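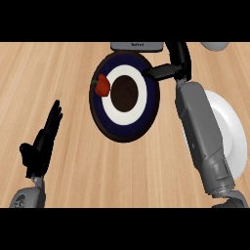
Render, plate on wood top, current settings

Wood grain looks stretched on a long tabletop, how do I set the texture scale?

Posted in Materials and Textures – Feb 28, 2023

I am building a kitchen set in Pumier and the tabletop is the last surface I can't get right. The mesh is a plain box, 122 cm on the long side. I am using a tileable light wood texture from the Wuditz pack. The grain should be fine and straight, and up close it is acceptable, but from a standing camera height the streaks read as too long for the size of the plate.

What I have tried so far:
Tiling at 3 in both directions. The grain gets finer but the repeat is visible near the back edge.
Tiling at 10. Worse, it looks like corduroy.
Rotating the UVs by 90 degrees. No difference in the stretch.

Anisotropic filtering is on. The plate and the pepper on its rim use their own materials and I have no complaints about those. Is there a correct way to work out the tiling value, or does everyone do it by eye?

stoecker_fan
Check the object scale first. If you made the box by scaling a default cube, the UVs still think it is a cube, and any texture will stretch along the long side. Apply the scale, unwrap again, then set the tiling.

After that it is simple division. Find the real width the texture is supposed to cover. The Wuditz files I have list it in the text file inside the zip. Mine says 39 cm for the pale planks, yours may differ. Divide the length of the top by that number and use the result for U. Do the same with the depth for V. For your long side that gives a little over 3, so your first attempt was close on one axis and probably wrong on the other. Using the same value for both only works on a square top.

The visible repeat is a separate problem. Mix in a second copy of the texture at a different scale with a low-frequency noise mask. Keep the mask contrast low or you will get patches.

govel_user
just use a bigger texture. I switched to the Govel ones in September and never had to tile anything again

mapbench
The answer above works but check memory before doing it on every surface. For one tabletop it is fine.

Two additions to the first reply. Rotating UVs does not fix stretch, it only moves it to the other axis, so undo that step before you measure anything. Also look at the roughness map. If it is tiled separately from the color map, the highlights will not line up with the grain and the eye reads that as blur or stretch – link both to the same mapping node. In Pumier they are unlinked by default when you import from Stöcker format.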